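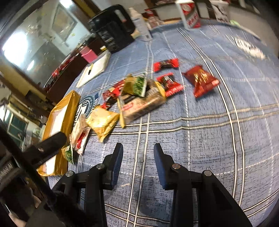
How far ahead can I pack snacks for a long walk?

The night before is fine for anything that comes sealed, but leave sandwiches and cut fruit until the morning.

I learnt my way round this on the Pakcombe loop, which I've done most years since I moved up here. My first go, I took one enormous lunch and nothing else, ate the lot at the first stile and was miserable by the reservoir. These days I graze, and I get on much better!

Start by tipping everything out on the table. I mean everything, including whatever's lurking in the side pockets from last time (check the dates, I once found a flapjack from the previous April). Put anything that melts to one side. Chocolate is lovely in January and a disaster in a hot rucksack.

Next, sort what's left by when you'll want it. I do a small bag for each stretch between stops, with something sweet and something salty in each. Wafers and crackers get crushed easily, so they go in a hard tub or right at the top. Nuts can go anywhere, they don't care.

Now weigh it. My kitchen scales said 384 grams for my last lot, not counting the sandwich, and I came home with one bag untouched. My friend Anas Sabbagh carries nearly double that and finishes it, so do go by your own appetite and not mine.

Pack the bags in reverse order, last one in first. Keep the first bag in your coat pocket or the hip pocket of your rucksack, so you can get at it without stopping. I like to open stubborn wrappers at home and fold them over with a peg, as cold fingers and sealed plastic are a rotten mix. Only do that on the morning itself or the biscuits go soft.

Take one spare bag for rubbish. Mine's an old bread bag with a knot in it and it has outlived two rucksacks.

For drinks, I fill a bottle and a small flask. If there's a café on the route I still take both, having once walked to the Kosten tearoom and found it shut for the winter. The flask goes upright, down the back, well away from the crisps.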